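Ticket 655: Episoden der Aufgabe "Kiste einräumen" werden beim Import verworfen
Projekt: Trernska
Komponente: Aufnahme / Import
Priorität: hoch
Status: gelöst, Nacharbeit offen

Fehlerbild

Seit dem Update des Importdienstes auf dem Rechner Lakier fehlen im Trainingssatz Episoden der Aufgabe "Kiste einräumen". Hochgeladen wurden 562 Episoden, im Satz angekommen sind 410. Die übrigen 152 stehen im Importprotokoll mit dem Vermerk "gripper_width: no valid range". Eine Fehlermeldung auf dem Aufnahmegerät gibt es nicht, dort wird jede Episode als vollständig angezeigt.

Betroffen sind nur Aufnahmen mit zwei Handgreifern. Einhändige Episoden vom selben Tag laufen durch.

Schritte zum Nachstellen

1. Beide Greifer einschalten, warten bis die Zeitsynchronisation steht.
2. Episode starten, Gegenstände in den offenen Karton legen, Episode beenden.
3. Hochladen auf Lakier, Import mit Standardprofil starten.
4. Protokoll öffnen und nach "gripper_width" filtern.

Aufbau bei den betroffenen Episoden: Karton auf karierter Decke, darin verpackte Kleinteile und ein zusammengeknülltes Stück in Lila, normal bewohnte Umgebung im Hintergrund. Der Hintergrund bleibt laut Aufnahmeplan absichtlich unaufgeräumt.
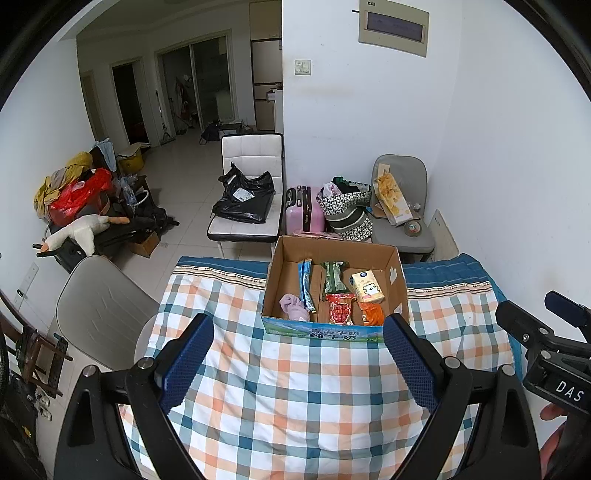 Boyer: Bei uns dasselbe Bild, allerdings nur bei Episoden, in denen der Greifer nie ganz zugeht. Der Importdienst sucht sich den Wertebereich der Öffnungsweite anscheinend aus der Episode selbst und nicht mehr aus der Kalibrierdatei. Könnt ihr prüfen, ob in den verworfenen Episoden überhaupt ein vollständiges Schließen vorkommt? Weiche und dicke Gegenstände wären dann der typische Fall.

Antwort Bearbeitung

Geprüft an 14 verworfenen Episoden. In keiner davon schließt der linke Greifer vollständig. Das Muster passt also. In den durchgelaufenen Vergleichsepisoden wird jeder Greifer zu Beginn einmal leer geschlossen, das war bei der alten Anleitung Pflicht und ist in der neuen Fassung weggefallen.

Was wir ausgeschlossen haben:

Akku und Funkverbindung. Keine Lücken in den Zeitstempeln, beide Greifer durchgehend verbunden.
Verschmutzte Linse. Die Bildprüfung meldet nichts, Schärfe und Belichtung liegen im erlaubten Bereich.
Kalibrierdatei. Ist vorhanden und lesbar, wird vom neuen Standardprofil aber nicht geladen. Im alten Profil war der Pfad fest eingetragen, im neuen ist das Feld leer.
Trajektorie. Die Position wird sauber geschätzt, auch nah an der Decke. Wir hatten zuerst vermutet, dass das wiederkehrende Karomuster Probleme macht. Das ist nicht der Fall.

Zwischenlösung (bis das Profil korrigiert ist)

Vor jeder Episode beide Greifer einmal ganz öffnen und einmal ganz schließen, ohne etwas zu fassen. Danach erst über den Karton gehen. Bitte die Bewegung nicht nachträglich wegschneiden, der Importdienst braucht sie. Für das Training wird sie später automatisch entfernt. 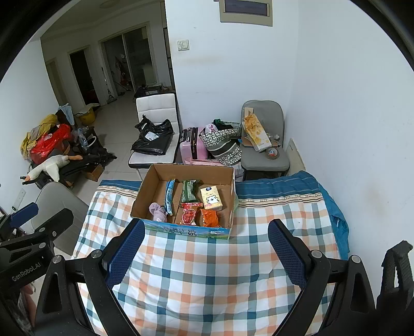

Abb. 2: Greifer über der Decke, offener Karton am Kopfende

Korrektur

Im Profil ist der Pfad zur Kalibrierdatei wieder eingetragen. Zusätzlich bricht der Import jetzt mit einer deutlichen Meldung ab, wenn die Datei fehlt - vorher hat er stillschweigend den Bereich aus der Episode genommen. Die verworfenen Episoden wurden mit dem korrigierten Profil neu importiert. Alle 152 sind durchgelaufen, neu aufnehmen muss man nichts.

Stichprobe nach dem Neuimport: Öffnungsweite, Bild und Position laufen zeitgleich. Bei zwei Episoden beginnt die Beschriftung "greifen" etwas zu früh, das ist ein älterer Fehler und wird in einem eigenen Ticket behandelt.

Noch offen

Die Installation bei Bolletti läuft noch mit dem alten Importdienst. Dort vor dem Update zuerst das Profil austauschen, sonst tritt der Fehler wieder auf.
Das Leerschließen zu Beginn kommt zurück in die Aufnahmeanleitung, auch wenn es technisch nicht mehr nötig ist. Es hilft beim Erkennen einer verstellten Mechanik.
Die Anzeige "vollständig" auf dem Aufnahmegerät bezieht sich nur auf den Upload. Der Text wird in "hochgeladen" geändert.

Ticket bleibt offen, bis Bolletti umgestellt ist. Rückfragen bitte hier eintragen und die Episodennummer dazuschreiben, ohne Nummer lässt sich im Protokoll nichts zuordnen.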